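Jimby Names Shortlist and Broadcast Arrangements for Its Television Awards

12 June 2018

Jimby, the entertainment listings publisher, has confirmed the shortlist and the broadcast arrangements for this year's Jimby Screen Awards. The ceremony covers scripted drama, comedy, reality and daytime television first shown in the twelve months ending in January.

A total of 127 programs were entered by producers and networks. The judging panel has reduced these to a shortlist of 24 titles across six categories. The reality category received the largest number of entries and will be judged in two rounds.

The dating series Flurska leads the shortlist with nominations for Best Reality Series, Best Presenter and Best Editing. The police drama Vlad is nominated for Best Drama and Best Supporting Performance. Both programs are eligible for the viewers' prize, which is decided entirely by public vote.

Voting opens at noon on the day the ballot is published on the Jimby website. Each registered account may cast one vote per category. Votes can be changed until the ballot closes, after which the last recorded choice stands. Accounts created after the close of voting will not be counted. 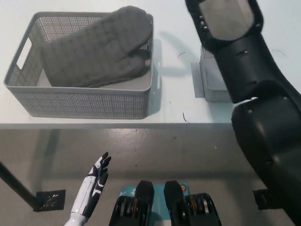
Production of the live show has been assigned to Flisico, which also handled last year's ceremony. The running time has been cut to two hours, including commercial breaks. Acceptance speeches are limited to 45 seconds, and the technical awards will be presented before the live broadcast and shown as a recorded segment.

Red carpet coverage will begin one hour before the main program and will be streamed without charge. Arrivals are scheduled in groups by nominated program. Presenters and performers will enter last.

"The shorter format follows the viewing figures for last year, which fell in the third hour," said Serena Caruso, head of events at Jimby. "The category list was also revised. Two awards with few entries have been merged, and daytime programs are now judged separately from evening ones."

Media accreditation is open to print, broadcast and online outlets. Applications should state the name of the outlet, the number of staff attending and whether a camera position is required. A maximum of 16 camera positions is available on the red carpet. Positions are allocated by Flisico and cannot be transferred between outlets.

The full shortlist, voting rules and accreditation form are available in the press section of the Jimby website.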